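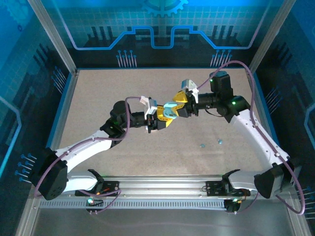 Both grippers at the turquoise piece, Orkard bench.

Read the failures first. The Muriithi study kept 3000 recorded runs, and the best thing its team did was refuse to throw out the clumsy ones.
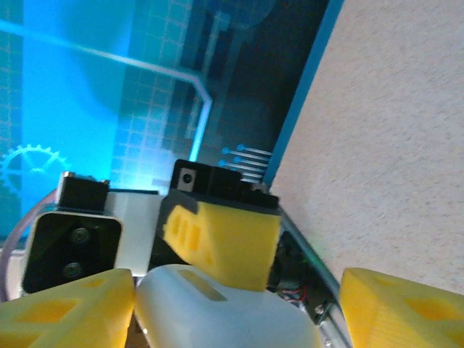
Nikola Nikolovski

I love this! For years we trained on clean runs only, then wondered why a policy froze after one bad grasp. Of the 3000, 1588 include a fumble and a recovery, and the policy trained on all of them beat the tidy version on 16 tasks.

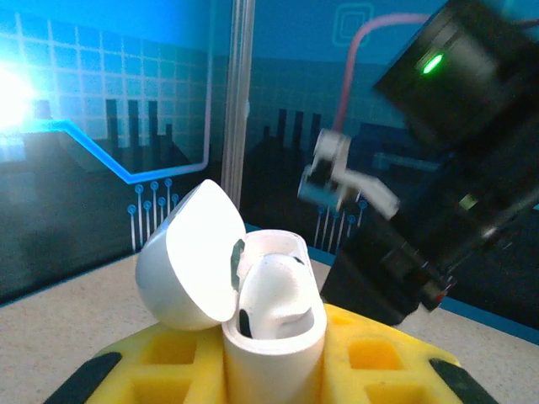
The earbud case in its yellow holder, lid open.

Small, slippery things are where I'd expect this to matter most, and I'd happily give up a faster arm for a messier dataset (my old lab at Bokell would groan).
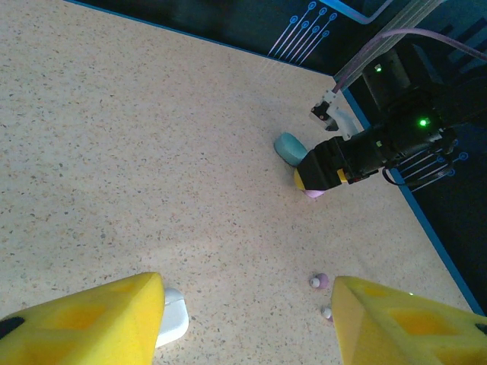

A reader wrote in June that fumbles are fine as long as someone labels them, and that labeling ate 2 months of her budget. Fair point. I'd still pay it.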